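How to write a press release for your self-published memoir

Start with the one event that changed things, and put it in the first sentence.

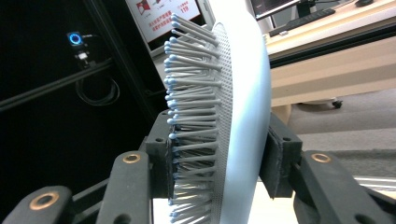
A reader in Nivcombe wrote to us that she had sent her release to 40 newspapers and heard back from none, and wondered if the book was the trouble. We asked to see the release. The event came in the fourth paragraph, after her schooldays.

1. Write the headline last. Keep it under 73 characters so that it fits in an email subject line.

2. Open with the place and date, in capitals if you like: NIVCOMBE, June 27, 2020. Then say what happened, to whom and when.

3. Name the book in the second sentence, with the publisher and year in brackets. If you used your own imprint, give that name - Lilia Books, say - and leave out the word "self-published".

4. Add one quotation from yourself. Two sentences is plenty. Read it aloud and cut anything you wouldn't say to a neighbour.

5. Give the facts at the end: page count, price, ISBN, where to buy it, and a phone number you answer.

Send it to local papers first, eight at most, each addressed to a named editor. Paste the text into the email - many offices won't open attachments. Wait a week before you ring. For a July launch, the monthly magazines will already be full, so try them for the autumn issue.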